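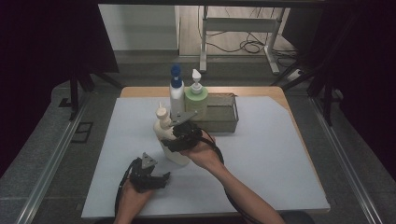 Pump bottles and storage tub on the blue-gray table sheet.

Huvmont Storage Tub and Pump Bottle Set

3 min read

The Huvmont set is made for people who buy soap, shampoo and lotion in large refill packs and want something easier to use every day. It comes with three pump bottles of different sizes and one rectangular storage tub. The colors are kept quiet: white with a blue pump cap, cream with a white pump, pale green with a white pump head, and gray-green for the tub.

The tall white bottle holds the most and is meant for shampoo or body wash. The pale green bottle has a pointed nozzle, so it gives a narrow stream and suits dish soap or anything you want to aim. The cream-colored bottle is plastic and holds 300 ml. Most customers use it for hand lotion and keep it in front of the others.

The tub has a rim slightly wider than its base. You can lift it by the rim with one hand when it is lightly filled. With full bottles inside, use both hands and carry it from underneath.

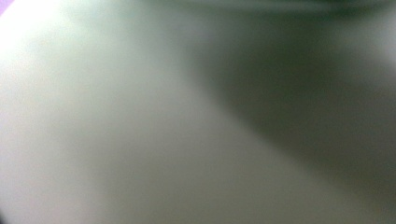
The outside of the tub should be wiped with a soft damp cloth. Do not use scouring powder or the rough side of a sponge, as it leaves shiny marks that can't be polished out. The tub can be washed in the sink with warm water and regular dish soap. It is not suitable for the dishwasher.

Filling the bottles

Unscrew the pump and rinse the bottle before first use. Fill to just below the shoulder – the pump tube needs some room. Thick lotions may take up to 14 strokes before anything comes out. If the pump still runs dry, take it out, rinse the tube in warm water and try again. Don't mix a new product with what is left of an old one.

Ordering

Item number: 73
Contents: three bottles with pumps, one tub
Replacement pumps: sold singly, please state the bottle color
Minimum order for shops: 14 sets

Sets are packed with the bottles standing inside the tub. The Pärn tray fits under the tub and is sold separately. The older Asance pumps have a different thread and will not fit these bottles.

The current stock is a run of 1,000 sets, and the next delivery is due in January. Questions about shop orders go to Obinna Amadi at Markberg. For spare parts and returns, write to Jiahui Song – include the item number and a short note on what is missing or damaged.

6 comments
21 shares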